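Went in at half past eight to look at the table-laying cell. January is slow at Pasgate, and I had put the whole day aside for the right arm, which has been grumbling at the wrist since before the break.

The log had six stops against it, all on the same joint and all with the same message, position error on wrist roll. The left arm had none. Both arms had done the same hours, so I wasn't ready to blame wear straight off.

Started with the dull things. Powered down, waited for the lights to go out, and went over every bolt on the right mounting bracket with the torque key. Two were a shade under. I took them back up and marked them with paint pen so that the next person can see at a glance whether they have moved. The left bracket was fine. I wiped the table down while I was at it, and the rails, where crumbs of foam from the old gripper pads had collected.

Then the cable. The purple runs up both arms were put in by Matúš Danko when the cell was built at Umolstead, and he left more slack on the left than on the right. I never noticed until I pushed the right arm through its whole range by hand with the brakes off. With the wrist rolled over as far as it goes, the loop by the shoulder pulled straight and I could feel it through the joint, a small springy push back. Let go of the wrist and it crept a few degrees on its own. I did it over and over to be sure. The left arm stayed where I put it.

So the motor was fighting the cable. I cut the ties on the upper segment, fed 50 mm up from the shoulder loop, and tied it again a bit looser. I used the soft ties this time. The hard ones had left a dent in the sleeve, nothing through to the core, but I have ordered a length of sleeve from Procházka to have on the shelf.

Tea at eleven. Wrote to Matúš asking if there was any reason for the short run on that side. He answered within a few minutes: no reason, he ran out of cable.

After tea I re-zeroed all the joints on the right arm. The method in the folder is still the old one and skips the wrist, so I crossed it out and wrote in the proper order, shoulder first and work outwards. Joint offset on the wrist came out at 1668 counts. The old figure is in the back of the folder if anyone wants to compare. I left the left arm's figures alone.

Then the cup. It is the worst of the moves for that joint because the wrist has to carry it on its side, and most of the six stops had come in the cup part of the job. I put out the checked cloth, plate, knife and fork and ran it at a quarter speed with my hand on the stop button.
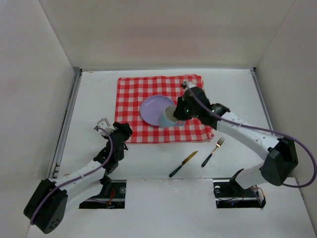 Page last changed: January, 16:40

I held the arm there for a bit with the cup over on its side and watched the error reading. It sat near nothing. Before the change it used to wander up and down as though somebody was leaning on it. Green lights on the gripper, no complaints from the shoulder.

The left arm I kept folded back out of the way for all this. It has its own job list and I didn't want two things changing at once. I did have a look down its slot at the red and orange wires, as they could do with a tidy. They aren't rubbing on anything. I have put it down for next time.

Ran the cup move 200 times through the afternoon, going up to full speed after the first 50. No stops. I swapped the cup pads halfway, which I would normally do between runs, but one had started to lift at a corner and I didn't trust it. That does muddy things slightly, so I noted the run number in the log.

One thing I am still not happy with. At full speed there is a faint tick from the shoulder when the arm changes direction. It could be the cover. I took the cover off, ran it, and the tick was still there, only quieter. Put the cover back with a strip of felt under the lip. It may be the brake plate, and if so it is a bigger job and will want the arm off the table. I've asked for a morning for it.

Did the backup before leaving. Joint figures saved to the cell's own drive and to the stick in the drawer, old stick relabelled. Filled in the card on the door — wrist cable re-run right side, right arm zeroed, pads changed, tick at shoulder to be looked at.

Home just after six. Cold, and the bus was late. My Climosport gloves have gone through at the thumb, so that is another thing to order.

Filed under: Workshop diary / Arms and grippers / Cables

3 comments

hendrik_b
We had the same thing with a short loop on a wrist. Ours only showed up when the room was cold, the sleeve went stiff overnight. Might be worth running it first thing in the morning before the heating comes on.

Author
Good thought, thank you. I'll try it before I go near the brake plate.

Matúš
I still have a reel of the purple if you want the whole run replaced. Longer this time.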